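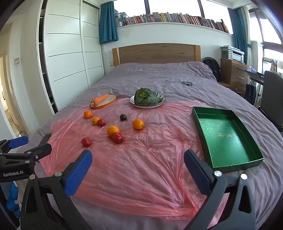

Pink plastic sheet spread over the bed.

Diesel wagon smokes on cold starts and the mileage has dropped. Time to let it go?
Posted by Bremoner, Saturday, October 29, 2022

Hello everyone, and thank you in advance for reading all of this. I have a diesel wagon with the small four-cylinder engine, bought used from a dealer in Penrose, and I have loved it more than any car I've owned. It pulls like a train and for years I could drive out to see my sister and back on one tank with plenty to spare.

Since June it has been drinking more fuel. It also puffs gray smoke for the first minute when the morning is cold, then clears up and runs sweetly. No warning lights. My commute changed this year and is now only 7 miles each way, mostly traffic lights, if that matters. The shop read the codes and found nothing but a stored glow plug fault, and they want $901 to replace all four plugs and the control module together. Does that sound right to you? And is a diesel even the right car for me anymore? I would hate to part with it — my heart says keep it, my wallet is less sure.

Hondport

Oh, I feel for you, I had a wagon much like yours and cried a little when it went! Please don't sell it over this. Gray smoke that clears after a minute, along with a stored glow plug fault, sounds very much like one or two tired plugs. Ask the shop to measure the resistance of each plug before they order anything, and ask how they decided the module is bad too. They often get replaced together out of habit.

One caution, and do take it seriously: plugs that have been in there a long time can seize and snap off in the head. Ask whether they'll warm the engine and use penetrating oil first, and what they would charge you if one breaks. I would want that in writing.

As for the mileage, I think your commute is most of it. A diesel takes a good while to warm up, and if yours has a particulate filter it will keep trying to clean itself and never get to finish. Once a week, take it out on the highway and hold 60 or a bit over for half an hour. It's a nice excuse for a drive anyway — mine was usually to the bakery.

drunen1884

get a small gas car. diesels hate short trips. had two of them, same story both times

Bremoner

Thank you both, so much! I called the shop and they will test the plugs one at a time on Thursday before ordering parts. They were very nice about it. I've also planned a long highway drive for the weekend, and I'll come back and let you know what the resistance numbers were.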